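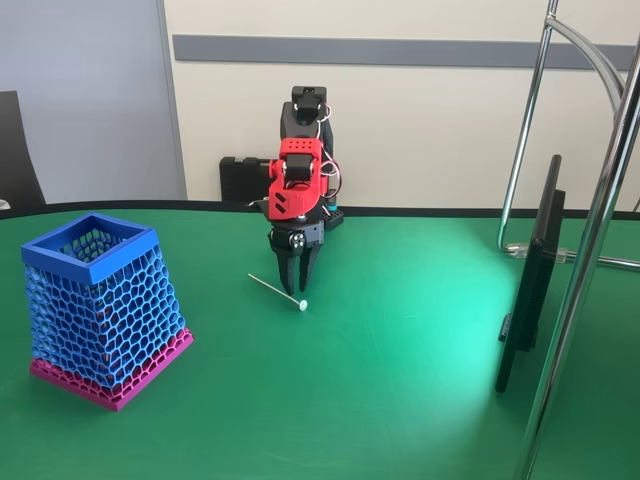 Kereama workshop open day, July 16, 2022

The doors opened at 11 and there was already a line down the side of the building. Kereama is in the old Drovel warehouse, behind the tile shop. Parking is on the street only, and the 31 bus stops closer than the website says.

I went mainly for the printed pieces, as I've been making planters and desk tidies at home for two years. Ataahua Henare runs the printing benches and spent a good while with us on containers. The one I liked best is a tall square holder with a blue lattice for walls, all irregular cells like honeycomb, on a solid magenta-pink base. It gets wider as it goes down. A bit of the pink carries up into the lowest cells, and I think it looks better for that than a hard line between the two colours would. I asked how long a piece like that takes and she said it depends on the layer height, so allow a day and don't sit watching it.

We also talked about open walls in general. Her advice was to leave the base solid for weight and keep the rim plain, as a lattice that runs right to the top edge tends to catch on sleeves. My last two pen holders both have that fault.

The second room was Prudura's, with fabric dyeing and a small loom. It was too crowded to get near the loom. Gatine did the food out the back. The pumpkin soup was good, the rolls had gone by half past 12.

Entry was free. A beginner's printing course costs $152 and includes filament in whichever colour you choose. I put my name down for the August one.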